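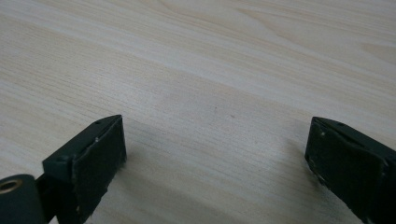

Elema 429 ring-spun yarn

Carded cotton yarn for weft use in mid-weight denim. Supplied undyed on paper cones by Tokarz, from the Brarnthorpe mill. Article number 3554.

Twist: Z, single ply
Cones per carton: 5
Finish: unwaxed as standard - waxed to order
Use: shuttle and rapier looms

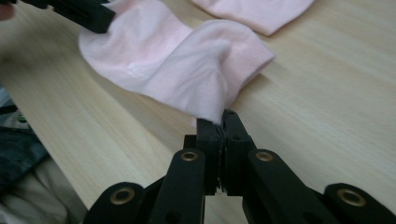

Can the yarn be used as warp?
Only after sizing. The unsized yarn sheds too much fibre at the reed and ends will break at normal loom speeds.

Store cartons flat and away from outside walls. Cones should stand in the weaving shed for around 3 days before use so that the moisture content settles. 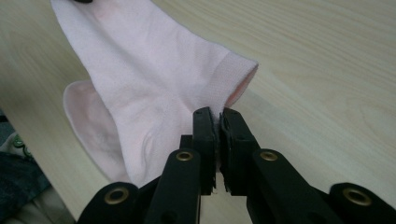 Part cones can go back on the loom if they are rewound first. Do not mix spinning lots in one piece, as small differences in shade show up after washing.

The lot number is printed inside each cone and on the carton label. Quote both when reporting a fault.

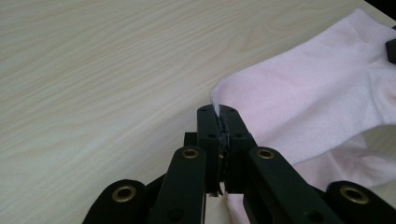 Cartons packed before September carry the older Manidov label. The yarn is the same and the article number has not changed.

Trade orders and sample cones: Witold Krajewska, Brarnthorpe sales office.

Page revised February 24, 2021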